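Unit 6: Death Investigation and the Release of Findings
Course handout, revised January 6, 2018

Purpose of the unit

Students will learn how a death is classified, which office makes that decision, and what may be released to the public while a case is open. Read the Narkbridge file before the seminar.

1. Cause and manner

The cause of death is the injury or disease that ended life. The manner of death is a separate finding. Most offices use five categories: natural, accident, suicide, homicide and undetermined. In this context homicide means death at the hands of another person. It does not by itself establish that a crime was committed.

2. The coroner and the medical examiner

A coroner is often elected and, in many places, need not be a physician. A medical examiner is normally appointed and is a physician. Some states use both systems, and students should check which one applies before reading any report.

3. The Narkbridge file

The file used in this unit runs to 1,331 pages, of which 1,000 are interview transcripts. The county office at Narkbridge withheld the manner of death until laboratory work was complete. The Rorkby newspaper asked for the full record in February and received a partial release - chiefly the scene log and the dispatch recordings.
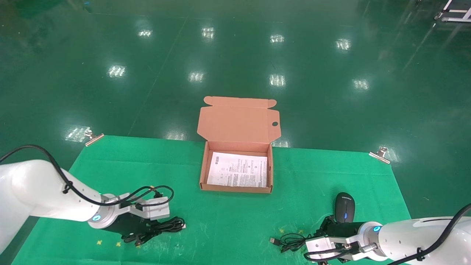
According to Magaña, the delay did more harm than the finding itself, and the county should have issued a short statement each week even when it had nothing new to report. Students should be ready to argue for or against this view, with reference to the log.

4. Grounds for withholding

Records may be withheld where release would identify a confidential source, interfere with a pending case or expose details known only to a person involved. The rules differ by state. An agency is generally expected to name the ground it relies on.

Written work

Submit a memorandum of no more than 3,000 words on the Dravton request, which appears at the back of the file. State the manner of death as certified, the evidence cited for it and any point on which the two agencies differed. Page references are required. Footnotes are included in the word limit.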